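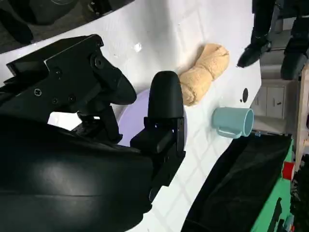

Capacity payments in the Trotcombe zone should be tied to delivery at peak, and the regulator should stop accepting nameplate ratings as evidence. The present rule pays a plant for being registered. Last winter 592 MW were called in the evening peak against 700 MW under contract, and the shortfall was paid at the full rate.

Ivone Assunção has argued that penalties would push small generators out of the auction. The risk is real for units below 30 MW, which have few ways to hedge an outage. A cap on yearly losses would deal with most of it – the draft Drilano code already contains one.

Her second objection, that metering is too coarse, carries less weight. Settlement data have been available by the half hour since June. What is missing is a duty to use them.

A penalty set at the spot price, less a fixed allowance for planned maintenance, would be simple to audit. It should apply from the next auction, with existing contracts left to run out on their current terms.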